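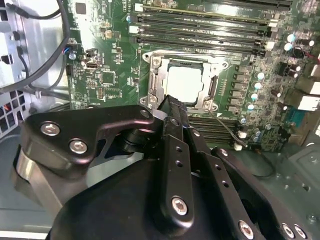 How to Bring an Old Desktop Back to Work

Posted by Shiyu Jiang, January 30, 2024

Every household has one: the tower under the desk that used to be fast and now takes long enough to start that you can make toast, eat it and regret the jam. Before you spend money on a new one, give the old one an evening. Mine was headed for the Dreletbridge recycling center until I ran out of excuses to clean it.

You'll need a Phillips screwdriver, a can of compressed air, a small tube of thermal paste, rubbing alcohol, a lint-free cloth and a saucer for screws. Use a saucer you don't eat from. I've made that mistake.

Step 1. Copy your files

Yes, all of them, onto an external drive. Open a few from the copy to check that they work. My folder held 3,414 photos, most of them of the same cat asleep, and I would have been unbearable if I'd lost them.

Step 2. Unplug everything

Shut down, switch off the power supply at the back, pull the cord and hold the power button for a few seconds. Take a photo of the cables on the back panel. You will think you can remember where they go. You can't.

Step 3. Open the case

Most towers have two screws along the back edge of the left side panel. Take them out and slide the panel back. If it won't move, look for a third screw before you reach for anything heavier than a screwdriver. Touch bare metal on the case before you touch any parts, and do it again whenever you come back from getting coffee.

Step 4. Get the dust out

Carry the case outside. Hold each fan still with a finger and use short bursts, starting at the top and working down. Keep the can upright or it will spit. Don't open the power supply, no matter how dirty it looks through the grille. Blow air through it from outside and leave it at that.

Step 5. Replace the thermal paste

Unplug the processor fan, loosen the cooler's screws a little at a time in a crisscross pattern, and twist gently before lifting. Old paste can be stubborn, and a processor that comes up stuck to its cooler will age you. Wipe both surfaces with alcohol, let them dry and put a dot the size of a pea in the middle of the processor. A small pea. Set the cooler straight down, tighten in the same crisscross pattern, and plug the fan back in. I forgot that last part once.

Step 6. Add memory, or a solid-state drive

If the computer still boots from a spinning drive, swap that first. It makes more difference than anything else on this page. For memory, look up your motherboard's model number and buy the type it lists. Press each stick down until the clips snap shut, which takes more force than feels polite.

Step 7. Start it with the panel off

Plug in the power, monitor and keyboard, keep your fingers out, and check that the fans spin. If you get beeps and no picture, switch off, unplug and reseat the memory. If all is well, shut down again and put the panel back on.

Any screws left in the saucer go in a labeled envelope. Mine says "probably fine."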